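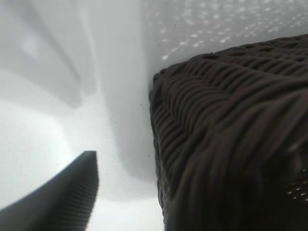

Does the Trelberg reprint drop pages from volume 2?
Two of them, both in the middle of the harbor chapter, and the page numbers were reset so you don't notice the jump.

March, reading notebook, back room, started 4:40 pm

Comparing Endon vol. 2, old Trelberg printing against the new Rerkberg omnibus. Want this done before the reading group gets to it. Notes as I go, will tidy later (won't).

- Old printing: colors flatter, lettering bigger. Easier on my eyes.
- Omnibus: blacks much heavier. The night market pages are mud. Can't tell the sister from the ghost in three panels and that matters, whole chapter hangs on it.
- Page 35 - the letter she burns. Old printing you can read the signature. Omnibus has it relettered and the name is gone. Mistake or on purpose? If on purpose it spoils nothing but loses the best clue in the book.
- Chapter 8 opens the same in both. Good. Still the strongest thing in the series, the long silent walk home especialy.

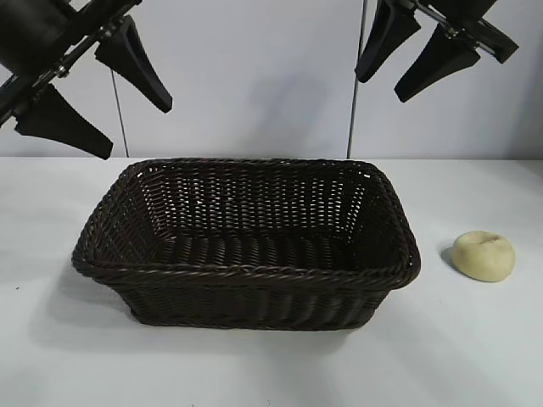
Story notes

Liked it less than first time round. The captain changes sides and I still don't buy it, he gets one speech and everybody shrugs. Vol. 1 spent ages making him stubborn. Felt like the writer needed him on the boat by the end and just put him there.

Addo backup story is better than I remembered. Short, mean, funny. Was skipped in the omnibus contents list but it IS in there, right after the covers - tell the group or they'll miss it.

Art switch halfway thru is rough. New artist draws faces well but the ships look like bathtubs.

To do
- scan both versions of the letter page, side by side
- check wether the digital edition has the missing pages
- ask the shop to hold vol. 3, old printing only
- reread the captain's speech when less grumpy

Stopped 6:15. Vol. 3 next, not tonight.

Reading room notebooks - contact the desk - Back to top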